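Nakico issues field notice on Kotside gripper grip-force fault

Jul 27, 2023 - Nakico has issued a field notice for the Kotside two-arm bench system after a fault was confirmed in the gripper firmware. Affected units can lose holding force without raising an alarm.

The fault was reported by Rojanasak, which runs 15 of the systems on sorting work. A force sensor offset was not cleared after a warm restart, and the controller read a light grip as a full one. Objects were released early in 11 logged cycles. No injuries were reported.

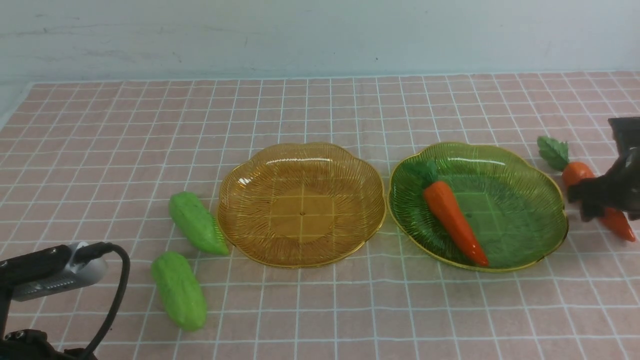
Produce sorting task with toy carrots, bitter melons and glass plates.

"The arm stopped where it should have. The grip value was wrong," said Alistair Chisholm, product safety lead at Nakico. "Until the update is installed, operators should do a cold restart at the start of each shift and keep hands clear of the work area while the arms are powered."

Revised firmware is in testing and will be sent to all registered sites at no charge. Glass and other breakable items should be taken out of the task until then - plastic plates are an acceptable substitute.

Service contact: Libor Lukáč, Nakico field support, quoting notice 1952.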